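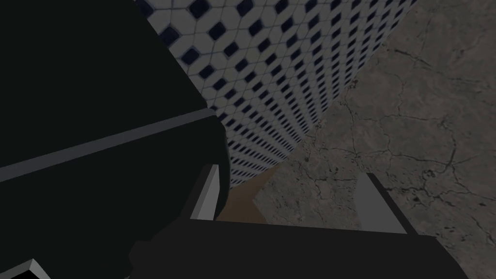

Meinir Lloyd reckons we'll all be dead and buried before a machine can tidy a laundry properly, and she told me so over the fence while I was bringing in the towels. She'd read my last post, the one from July about the dishwasher, and she felt I'd been far too generous. Stacking a dishwasher was one thing, she said, but who was going to pick up everything that had ended up on the floor?

Well, it's a fair question, and I've been chewing on it ever since (mostly while picking things up off the floor, as it happens). The picture I've put at the top is a computer simulation, with two gripper fingers spread wide and a little brown thing sitting between them, a box by the look of it, near a tiled wall. To you and me that's no job at all. You bend down, you grumble a bit, you've got it. But the machine has to work out where the thing starts and stops, how hard to squeeze, and what to do about the wall – and my own laundry has a wall on three sides and a cat in it!

I do love that so much of the practising can be done in simulation, though. You could drop a box 2263 times and never chip a tile or wake the neighbours. My worry is what comes afterwards, because real floors have grit on them, and real boxes go soggy at one corner, and socks are a whole other misery. I once spent the better part of a morning trying to get one out from behind the dryer with a coat hanger and some barbecue tongs, so I have a lot of sympathy for anything with only two fingers.

So my answer to Meinir, for what it's worth, is not yet, but I wouldn't bet the house against it. I'd be thrilled with one that only did the floor and was slow about it. It could take 90 minutes, I'd be in the garden. She says she'd still follow it around and do it all again herself, and knowing her colour-coded peg basket, I believe her.

Next time, folding – bring a cuppa.

Share (21)
4 comments
Print this post | E-mail to a friend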